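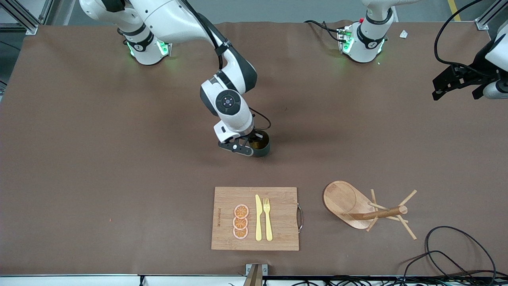

## Boards, cups and stands: April notes

The bamboo boards in the Voserwood kitchen are oiled every 7 weeks. Apply food-grade mineral oil along the grain, leave overnight and wipe off the excess. Keep oil away from the metal handle, where it collects dust at the fixings.

Orange slices for the fruit table are cut at 5 mm. Thinner rounds tear at the rind when lifted with a fork. Lay them overlapping in a column on one half of the board and leave the other half for cutlery. Rinse boards promptly after citrus and dry them on edge.

Wooden mug trees are to be wiped with a damp cloth only. Please do not hang cups heavier than 400 g, as the pegs work loose in their sockets. Replacement pegs are in the Trorklow drawer.

Ulla Tangen has the reorder list for oil and cloths. Entries close at the end of the month.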